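Drying times and the pale grey couch

Zdzisław Górecki wrote in after my last post to ask how long upholstery takes to dry following a hot water extraction clean. I gave him a short answer at the time. The longer one depends on three variables I can measure at home and one I can't.

The first is how much water stays in the fabric. I weigh the recovery tank before and after. On the last clean I put 1388 mL through the nozzle and recovered all but 174 mL. A second dry pass, with the trigger released and the nozzle moved at half speed, accounts for most of the improvement over my earlier attempts.

The second is air movement. A pedestal fan aimed along the seat does more than a ceiling fan, which mostly stirs air that is already humid. Cushions with removable inserts should be stood on edge so both faces are exposed.

The third is humidity. In Utham we get damp mornings well into December, and opening the windows before 10 am makes matters worse. I log indoor and outdoor readings and only open up when the outdoor dew point is the lower of the two.

The one I can't measure is the foam. Once water gets past the backing cloth, the surface can feel dry while the core is still wet, and the usual sign is a brown tide mark that turns up a day or two later. Dionysis Margaritis, who cleans furniture in Fairclough, uses a pin probe for this. I press a folded white towel into the seat with my full weight for a minute and check it for damp.

Colour matters too, though only for what you notice. Pale grey shows tide marks and missed strips that a charcoal weave would hide – I'd still choose it again, as I would rather see the fault and fix it.

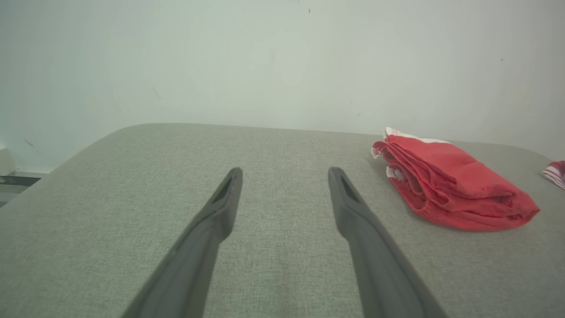 Settings for the next clean

Water at 50 degrees, no added detergent in the rinse, two wet passes and three dry. Fan on low overnight. I'll post the recovery figures once I've done the armchair.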